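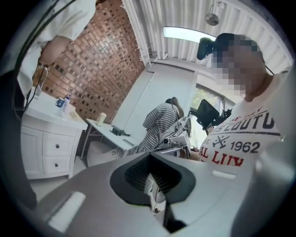 Adlow is looking for two part-time room attendants for its short-stay flats in Julach. The work is bathrooms and kitchenettes between guests: clean, restock, check for damage, lock up. Most bathrooms are set up with a white vanity with a cupboard on one side and two drawers on the other, and a small side table next to it. You wipe down the sink and the chrome faucet, put the cup and pump bottle back in their places on the counter, and do the floor under the table last.

**Hours:** 26 per week, mornings, including one weekend day

**Pay:** $1,245 per fortnight before tax

**You will need:**

- a driver's licence
- to be able to lift linen bags and manage stairs
- some cleaning experience, paid or at home

We supply gloves, cloths and cleaning products. Training is two paid shifts with Dilek Altıntaş.

To apply, send a short note about yourself and the names of two referees to Kieran Gallagher at the Adlow office. Please say which mornings you can't work.

Posted 2024-08-30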